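Monday, April 15, 2024

**Glaze adhesion, batch 202, second firing**

The second firing of batch 202 was unloaded this morning by E. Valtonen and the undersigned. The kiln had been closed since Friday and was opened in accordance with the workshop rule. The witness cones on the lower shelf had bent as specified. Those on the upper shelf had bent slightly further, as was also recorded in January.

Of the 16 test tiles, two show crawling at the lower edge. Both were dipped from the older bucket of Plidach white, which had thickened in storage and was sieved only once. The remaining tiles are sound. Mr. Wieser has asked that the older bucket be withdrawn until it has been thinned and sieved again.

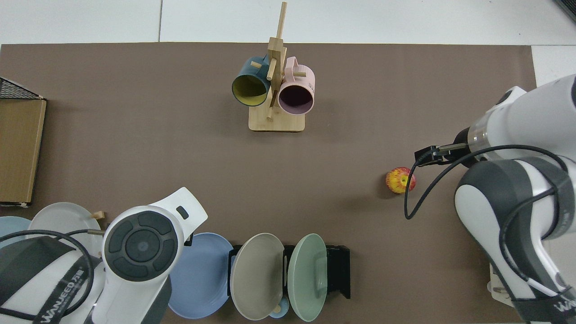
The crazing test is to be carried out on six of the sound tiles. Each tile will be heated in the small oven, placed in cold water, dried, and marked with ink. Results are to be entered on the back of the batch sheet, with the tile number first. Ms. Nägeli has requested a copy for the Testudia order.

The upper shelf should be lowered by one post before the next firing. Mr. Bühler will confirm whether the short posts have been returned from the other kiln. The question of the thermocouple remains open; the replacement has been ordered, and no delivery date has been received.

M. sieve to be washed before use.

E. Maglaya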